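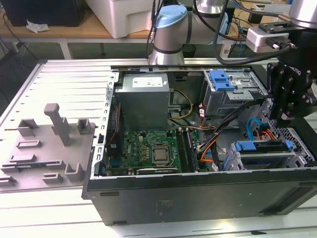 Vorkgate Refurbishing Workshop
Bench Inspection Checklist — Desktop Towers, Open Case
Form used at: intake bench and final bench
Completed by: Annatjie Mabuza
Batch: Visser office return, November
Result: PASS WITH COMMENTS

Complete every line. Mark each item OK, COMMENT, FAIL or N/A. A FAIL in sections 1 or 2 stops the inspection. Comments go under the item they refer to, not at the end of the form.

Section 1. Before opening

1.1 Power cord disconnected at both ends and removed from the bench. OK
1.2 Power button held for 12 seconds after disconnection. OK
1.3 Monitor, network and USB cables removed. OK
1.4 Asset sticker matches the intake sheet. COMMENT
Sticker matched but the last character is worn. Read it against the intake sheet as an 8. Replacement sticker requested.
1.5 Case free of dents that would press on internal parts. OK
1.6 No rattle when the case is tilted. OK
Tilt slowly. A loose screw under the board will usually slide and can be heard.

Section 2. Bench and operator

2.1 Bench surface clear of screws, clips and metal offcuts, including inside the slots. COMMENT
Two case screws found in a slot at the start of the shift. Removed. The slots need to be checked with a flashlight between units; wiping the top does not clear them.
2.2 Ground lead attached to bench and tested. OK
2.3 Wrist strap worn and tested. OK
Strap tester at the intake bench gave a pass on the second try. The first reading was with a dry wrist and the band loose.
2.4 Case laid on its side, open side up, fully supported, no overhang. OK
2.5 Side panel stored upright in the rack. OK
2.6 Drinks off the bench. OK

Section 3. Power supply

3.1 Power supply mounting screws present and tight. OK
3.2 Label readable without removing the unit. OK
3.3 No scorch marks, bulging or smell. OK
3.4 Wire insulation undamaged where the bundle leaves the unit. OK
3.5 Loose loops of wire clear of fan blades and heat sources. COMMENT
The yellow wires in this case style stand up in a loop when the panel is off. Press them down and check that they stay down before refitting the panel. Do not use a metal tie. One reusable fabric tie is enough.
3.6 All power connectors fully seated, latches closed. OK

Section 4. Motherboard

4.1 Capacitors flat on top, no leakage at the base. OK
Check with a flashlight held low to one side. Overhead light hides a slight bulge.
4.2 Board free of corrosion, liquid marks and loose hardware. OK
4.3 Standoff screws present at all mounting points. OK
4.4 Front panel leads connected as per the board drawing. OK
4.5 Thin single leads not trapped under cards or the case edge. OK
The thin red one at the edge of the board is easy to catch with a sleeve. Work from the opposite side if possible.
4.6 Clock battery voltage within limits. COMMENT
Low. Replaced from stock and rechecked.

Section 5. Processor and memory

5.1 Processor seated flat in its socket, frame closed. OK
5.2 Old thermal paste removed from the processor top. OK
5.3 Heat sink and fan cleaned before fitting. OK
Check again before power is applied. A unit with no heat sink must not be switched on for any length of time, including for a "quick test" — the form was revised after that was done to a Ravton return.
5.4 Memory modules seated, end clips closed. OK
5.5 Memory test run to completion. OK
Single full pass, 40 minutes. No errors logged.

Section 6. Expansion cards

6.1 Cards pushed fully into their slots. OK
6.2 Brackets secured and straight. OK
6.3 Unused rear openings covered with blanks. COMMENT
One blank missing. Fitted from the spares drawer. The drawer is nearly out of full-height blanks and should be restocked before the next batch.

Section 7. Drive cage and bays

7.1 Cage moves and locks without force. OK
Lift by the blue handle only. Do not pull on the cables to swing or free the cage.
7.2 Tray latches click on both sides. OK
A tray held by one latch will pass a visual check. Push each end separately.
7.3 Customer drives removed and logged before wiping. OK
7.4 SATA cables free of sharp bends, plugs square in their sockets. COMMENT
The blue cable at the lower bay has to curve to reach. Acceptable as long as the bend is open and nothing presses on it when the panel goes back. Swap for a longer cable if the plug leans.
7.5 Drive hours below 3000 for reuse. OK
Drives above the limit go to the Sasix bin regardless of test result.

Section 8. Case and airflow

8.1 Grilles and perforated edges clear of dust. OK
Vacuum from outside, soft brush from inside. Compressed air only at the extraction hood, with fan blades held still.
8.2 Bare metal edges free of burrs. COMMENT
Slight burr at one corner of the opening. Filed, filings vacuumed, board rechecked under 4.2.
8.3 All fans spin freely by hand. OK

Section 9. Closing

9.1 Tools and loose screws counted back into the tray. OK
9.2 Side panel closes flat without pressure. OK
9.3 Load test, panel on, processor held at 100 percent. OK
9.4 Exhaust air and noise normal at end of load test. OK
9.5 Unit labeled and moved to the outgoing shelf. OK

Open actions
Replacement asset sticker (1.4) — front office
Slot check to be added to the shift start sheet (2.1) — A. Mabuza
Full-height blanks (6.3) — stores

Inspection closed 3:40 p.m.
Signed: A. Mabuza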